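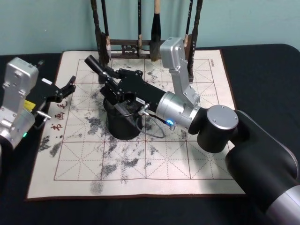
Nazanin Ghasemi spent most of the winter comparing two sets of gripper fingers on the same job, handling a calligraphy brush over a water-writing cloth. She picked the brush for its shape.

"It's thin and round, and all the force comes in at the tip," she said. "If the grip is a little weak, the handle rotates, and you lose the angle. A block of wood won't show you that."

The first set came from Adton, the second from Ollik. Both are two-finger parallel designs, and both ran on the same arms with the same controller. Each got 200 pickups, spread over several weeks starting in November.

The Adton fingers dropped the brush 34 times. The Ollik fingers dropped it 40 times, but Ghasemi doesn't put much weight on the gap. More useful to her was where the drops fell. With Adton they came mostly on the lift, and with Ollik mostly when the arm changed direction.

"Those are two different problems," she said. "You can fix the first with a slower lift. For the second I'd want a different pad." 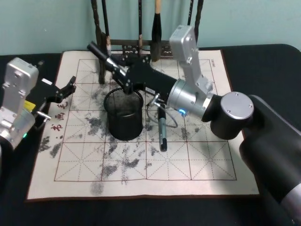 Filippos Stamatopoulos reads the numbers another way. He thinks the controller is to blame for a good share of the Ollik drops, and he would like to see the whole set run again with softer acceleration before anyone orders new pads.

"He may be right," Ghasemi said. "We set the acceleration once, for the Adton fingers, and left it alone."

She has also tried two camera positions and kept the higher one, where the arm blocks less of the cloth. The rerun will use that view and the same brush. Pads in a softer rubber are on order from Holub, and she expects to start with those in a couple of weeks.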